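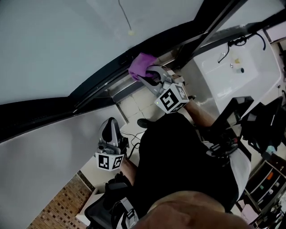
December 2020, window wiping, handheld grippers

Notes mostly for me and whoever picks up the next block. Written between takes so excuse the state of it.

Target for the wiping set is 300 good episodes. We stand at 69 that I'd sign off on. More than that recorded, but a bunch went in the reject folder after I watched them back, see below.

Setup same as the May sessions except two grippers instead of one. Pack on the back, cable down to left gripper, cubes on both. Tag check before each take: hold both cubes up, turn slowly, wait for pose on both, then go. Don't skip the turn. I skipped it twice and got left-hand pose mirrored for the first few seconds both times.

Start pose: both hands in front of chest, jaws open. Cloth on the sill. End pose: cloth back on the sill, both hands back at chest, hold still for a slow count of three. The hold matters, the trimming script looks for it and if you drop your arms early it eats the last stroke.

What I'm calling one episode: pick up cloth, wipe one stretch of lower frame from one end to the other, put down. Glass is its own task with its own label. Had them mixed for the first batch and the Jivine people asked for them split, fair enough. Relabeling took most of a morning.

Stuff that went wrong

- Right gripper slips on the cloth if you only catch one layer. Fold it over once, clamp the fold. Much better. Old episodes with the single layer are still usable, I left them in, slipping and regrasping is probabaly good to have some of.
- Tags lost whenever I lean in too far and my own head or shoulder gets between. Lean from the hips, keep elbows out. Feels dumb, works.
- Glare off the glass. Exposure pumps up and down when I look from the floor to the outside and back. Locked exposure now, so outside goes to white, don't care, nothing out there we need. The tags are what has to be readable.
- Cable. Stepped on it once, got a dropout, no damage I can find. Want a longer one with a clip at the hip. Asked Yokoyama bench if they have spare, no answer yet.
- Left hand doing nothing. This is the big one I think. In a frame wipe the right does all of it and the left just hangs there closed. If the policy learns that the left is always parked we wasted the second gripper. Added a variant: left takes the cloth at the corner, right regrips on the other side. Slow, ugly, but it is a real handover. Aim for one handover take in every four.

Log sizes: a typical take comes out to 2,808 synced frames after trimming. Anything under 2,000 I open by hand, usually means the end hold was missed or I gave up halfway. So far every short one has been my fault and not the recorder's.

Speed. Watched my early takes next to the later ones and I've gotten way faster, which is not what we want. Later ones are jerky at the corners. Slow down on purpose from here. Maybe put a metronome on, will try it.

Variation list, still to do:
different cloth, at least one that isn't purple
cloth starting somewhere other than the sill
start from further back so there's a step or two of walking in
late afternoon light
someone shorter than me wearing the pack. All the viewpoints so far are at my height and it shows in the plots
left-handed wiping, whole set mirrored

Question for the Cirnwood call: do they want failed grasps kept and flagged, or cut? I've been flagging. If they want them cut its one line in the script but I'd argue against. First model trained on the clean-only May data froze every time it missed the cloth, just sat there with the jaws shut. It had never seen a miss.

Second question, same call. Do they need the jaw width at full rate or can we halve it. Disk is filling up and Nillville upload is slow enough that I'm a day behind already. Local copy stays until the checksums match, please nobody clear that drive.

Battery on the pack: swap at the second beep, don't wait for the third. Lost a take to the third.

My shoulders are done after an hour with these. Short blocks, then go label. Labeling sheet has a new column for handover y/n, fill it in as you go, I tried doing it afterwards from memory and got a good few wrong.

Next block: finish low frame on this window, handovers first while arms are fresh, then glass. Recalibrate both cubes before starting, right one got a knock when I set it down and I dont trust it.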